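Contents of a shared bin, Braklow store room

3 min read

The Braklow store room keeps its loose items in large grey bins, each with a tall back wall and a low front for easier reach. Bin 28 holds small mixed goods in a single layer, so that every item can be identified from above without lifting its neighbour. The stock list gives 469 entries across all bins, and the gallery covers one bin per page.

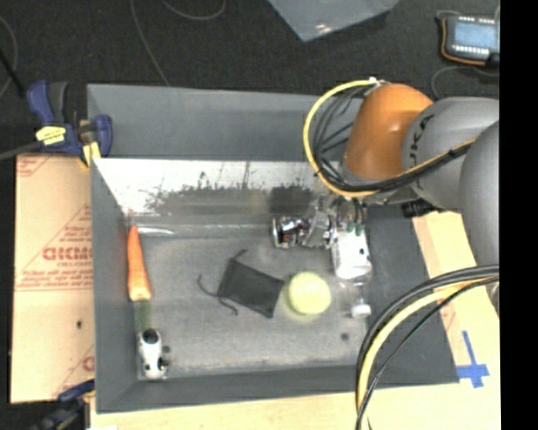 Words: Sabina Zelenák | Aug 13, 2021

Bin 28. Orange carrot on the left side of the floor, narrow tip to the back wall. A small white toy figure with black markings has the front left corner. The black drawstring pouch lies flat near the middle, cord out, with a pale yellow-green ball directly to its right.

Floor condition: scuffed, with lighter wear along the edges. Wear of this kind is cosmetic and the bin stays in service.

Pouches are listed as one item, whatever the cord is doing. Cords should be tucked under before the bin is moved – a loose loop catches on the next thing lifted.

Round items go against something flat where possible. The list allows 15 items per bin at most, and soft goods count the same as hard ones.

Bins 29 to 60 follow in September, along with the shelf plan from the Votudville store.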